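Cable slack and staging rules for tabletop arms, which do you follow?

Posted by benchrat_okura in Shop Practice, October
Last updated 4:12 pm
18 replies, 3 shown, 929 views

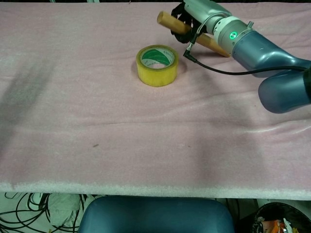 1. What our rules say now

We run tabletop arms at the Dullarbridge site. The job on the bench is peg handling, a wooden dowel and a roll of packing tape on the pink soft cover. I've been asked to rewrite the station rules before the next audit. The current sheet came from the Stostora site and it was written for hard tops and bolted fixtures. These are the lines I want opinions on:

- Gripper cable must be strapped to the forearm at two points, no free loop.
- No cables on the floor inside the station.
- Only the parts named in the job may be on the work surface.
- Scrap bin stays outside the reach of the arm.
- Soft covers are to be pulled flat before every run.

As you can tell from the photo, we don't meet all of that today. The cable leaves the gripper and comes back across the forearm in a loop, and there's a pile of cable on the floor at the left. I want rules people will follow, so I'd like to drop or loosen a couple.

Share (3)

Reply from torque_and_tea

Keep the floor rule. That's the one I would fight for. Loops on the floor get stepped on, chairs roll over them, and the connector takes the pull. Get the cables into a tray under the table and pick up those white cloths or papers they're lying on while you're down there.

The two strap rule I'd change. A gripper cable needs slack for the wrist to turn. If you strap it tight at two points you'll break it inside the jacket at the second strap. We wrote ours as one strap on the forearm, and the slack has to clear the work surface with the wrist turned to both limits. Then somebody checks it by jogging the wrist at low speed before the first run.

Reply from lowbay_ed

Disagree on the single strap. That loop runs down beside the tape roll. An upright roll with an open core is exactly what I don't want near a hanging cable. It only has to drop over the edge once and then the arm is dragging the roll across the table.

We had 374 logged stops last year and the snags were the ones that cost us parts. After we went to two straps with a measured length between them we stopped arguing about it. The length matters more than the number of straps. Put the length on the sheet.

For the bin, how far does your arm reach? The one at the lower right looks close to the base. If the arm can get over it, move it. If it can't, write down that it can't and leave it alone. And empty it on a schedule.

Reply from benchrat_okura

The reach map is on the old sheet but it was done for a different mount, so I'll redo it before I say anything about the bin.

Length between straps is a good point. I can live with two straps if the length is written down.

Reply from eshun_cell4

On the soft cover, "flat" is a bad word for a rule. Felt and foam never sit flat, and yours has shallow ripples across the middle like every one I've used. People will sign the sheet without looking. At Eshun we say no fold that a part can lean on or roll into, and the cover has to be held down along the front edge. It's easy to check and you can fail it fairly.

Also add a line for marks and crumbs on the cover. There's a dark speck on yours left of center. If your job uses a camera to find parts, small dark spots should be cleaned off at the start of the shift. If it doesn't, skip it.

Reply from torque_and_tea

Agree with eshun_cell4 on the cover wording. Still don't agree on two straps. A measured length is fine on one wrist type, but the sheet has to cover all of them, and the jog check does that. Write it as a check.

Reply from lowbay_ed

A check gets skipped on a busy shift. A strap is still there on the next one.

Reply from benchrat_okura

I'm putting both in the draft, length and jog check, and the floor rule stays as it is. The cover line gets the Eshun wording. I'll post the draft in this thread when the reach map is done.

Comments (18)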